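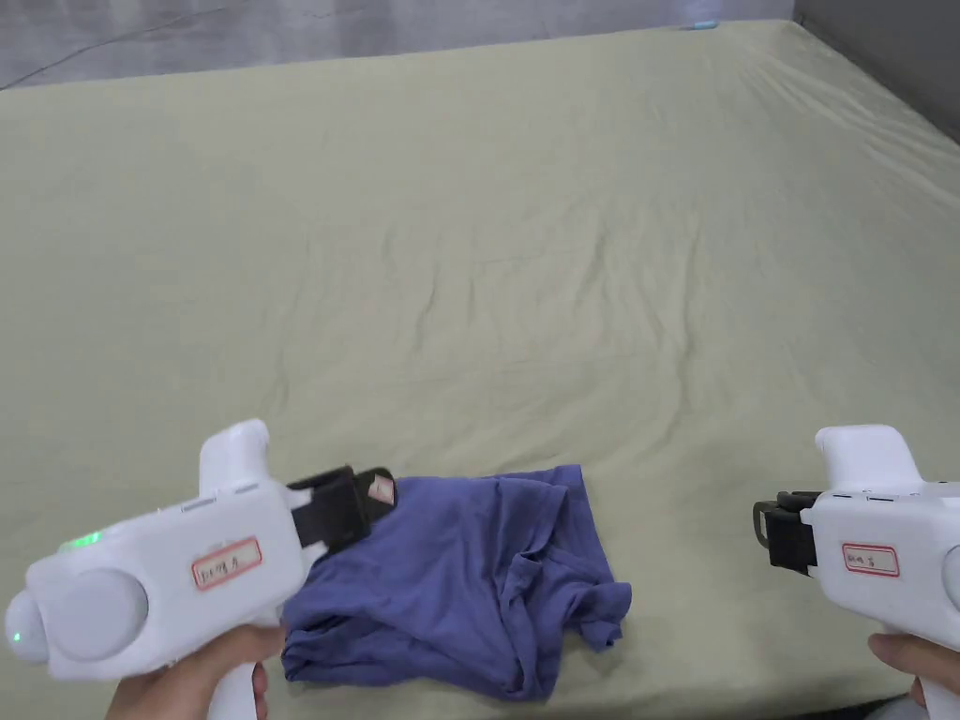 Spannbettlaken Curov Jersey – für Matratzen bis 30 cm Höhe

Artikelnr. 2158
Hersteller: Flekik
Lieferzeit: 3-5 Werktage, Übergrößen länger

Kurz und knapp

Jersey, 100 % Baumwolle, gekämmt. 160 g/m². Rundumgummi, nicht nur an den Ecken. Steghöhe 35 cm. Waschbar bis 60 Grad, Trockner geht (Schonprogramm). Lieferbar in 17 Farben, vorgewaschen ist keine davon – also bitte vor dem ersten Beziehen einmal durchwaschen.

Größen

90 x 200 bis 100 x 200 cm
120 x 200 cm
140 x 200 bis 160 x 200 cm
180 x 200 bis 200 x 200 cm
200 x 220 cm (Übergröße, Aufpreis 6 Euro)

Zwischengrößen: immer die nächstgrößere Spanne nehmen. 150er Matratze also 140-160. Jersey gibt in der Breite gut nach, in der Länge weniger. Wer 210 cm Länge hat, bitte Übergröße bestellen, das 200er rutscht am Fußende hoch. Haben wir oft genug zurückbekommen.

Boxspringbett?

Ja, wenn der Topper fest aufliegt und Matratze plus Topper zusammen unter 30 cm bleiben. Für den Topper allein lieber das Mavdale Topperlaken, Steghöhe 12 cm. Mit dem Curov auf einem 6-cm-Topper hat man unten zu viel Stoff und das Gummi hängt lose drunter. Hält zwar, sieht aber nicht schön aus.

Verstellbare Lattenroste: geht. Bei geteilten Motorrahmen zwei einzelne Laken nehmen. Split-Topper (oben geschlitzt) können wir leider nicht, haben wir nicht im Sortiment und kommt so bald auch nicht.

Farben

Weiß, Wollweiß, Sand, Lindgrau, Salbei, Moos, Eisblau, Jeans, Nachtblau, Rosé, Altrosa, Terra, Bordeaux, Taupe, Silber, Anthrazit, Schwarz.

Lindgrau und Salbei werden dauernd verwechselt. Salbei ist deutlich grüner, Lindgrau geht eher ins Beige. Bildschirme zeigen das sehr unterschiedlich. Stoffmuster schicken wir kostenlos, bis zu sechs Stück pro Bestellung, einfach Mail mit den Farbnamen. Dauert 2-3 Tage mit der normalen Briefpost.

Achtung Nachbestellungen: Bordeaux und Nachtblau fallen je nach Färbepartie leicht anders aus. Wer zwei gleiche für ein Doppelbett braucht, bitte zusammen bestellen. Dann packen wir aus der selben Partie.

Pflege

Helle Farben 60 Grad, dunkle besser 40. Erste Wäsche immer separat, vor allem Bordeaux und Schwarz. Kein Weichspüler – macht das Gummi auf Dauer mürbe und der Jersey nimmt weniger Feuchtigkeit auf. Bleiche nur bei Weiß. Einlauf beim ersten Waschen bis 5 %, ist in der Größe eingerechnet.

Bügeln muss nicht sein. Feucht ausschütteln, aufziehen, der Zug von den Ecken nimmt die meisten Falten raus. Wers ganz glatt will: Stufe 2, von links.

Pilling: kommt bei Jersey vor, besonders im ersten halben Jahr und wenn Klettverschlüsse mit in der Trommel sind. Bettwäsche mit Reißverschluss vorher zumachen. Fusselrasierer geht, vorsichtig.

Aufziehen bei schweren Matratzen

Am Kopfende anfangen, beide Ecken. Dann diagonal nach unten, Gummi unter die Matratze ziehen, nicht nur über die Kante. Das eingenähte Etikett gehört ans Fußende rechts. Bei 180 und 200 cm Breite zu zweit deutlich angenehmer.

Fragen, die öfter kommen

Ist der Jersey dehnbar oder mit Elasthan?
Ohne Elasthan. Die Dehnung kommt aus der Maschenware. Version mit 5 % Elasthan heißt Curov Stretch, eigene Artikelseite, kostet mehr.

Geht das auch für Wasserbetten?
Softside ja, Stretch-Variante nehmen. Hardside nein.

Kann man das Gummi ersetzen lassen?
Machen wir im Haus, 6 Euro pro Laken plus Rückporto. Ansprechpartnerin ist Rosalba Costa in der Näherei. Bitte gewaschen einschicken!

Wie lange gibts die Farbe noch?
Alle 17 bleiben bis mindestens Oktober im Programm. Terra und Jeans stehen danach auf der Kippe.

Bewertungen

Ruth Bunting – 5 Sterne
Drittes Laken inzwischen, das erste tut's immer noch. Salbei etwas verblichen, aber das liegt am Südfenster.

Kieran Lambert – 3 Sterne
Stoff gut, Gummi stramm. Bei unserer 28er Matratze musste ich ordentlich ziehen. Nach der zweiten Wäsche besser. Farbe Sand dunkler als gedacht.

Hayley Sowerby – 4 Sterne
Schnell da, riecht neutral, sitzt. Stern Abzug für die Plastiktüte.

Zur Tüte: ist umgestellt, neue Ware kommt in Papierbanderole. Restbestände in Anthrazit und Taupe gehen noch in Folie raus, bis sie weg sind.

Versand und Rückgabe

Versand 4,90 Euro, ab 64 Euro Warenwert frei. Rückgabe 30 Tage, ungewaschen und unbenutzt. Gewaschene Ware nur bei Materialfehler, dann bitte Foto von der Stelle und vom Etikett mitschicken, geht schneller.
Hotels und Ferienwohnungen: ab 20 Stück Staffelpreise, Anfrage an Hayley Wainwright, Objektgeschäft. Bitte gleich Größe, Farbe und Matratzenhöhe dazuschreiben, sonst müsen wir nochmal nachfragen.

Passt dazu: Matratzenschoner Mavdale Molton, Kissenbezug Curov 40 x 80 und 80 x 80, Topperlaken Mavdale

Stand der Angaben: 4. Februar 2021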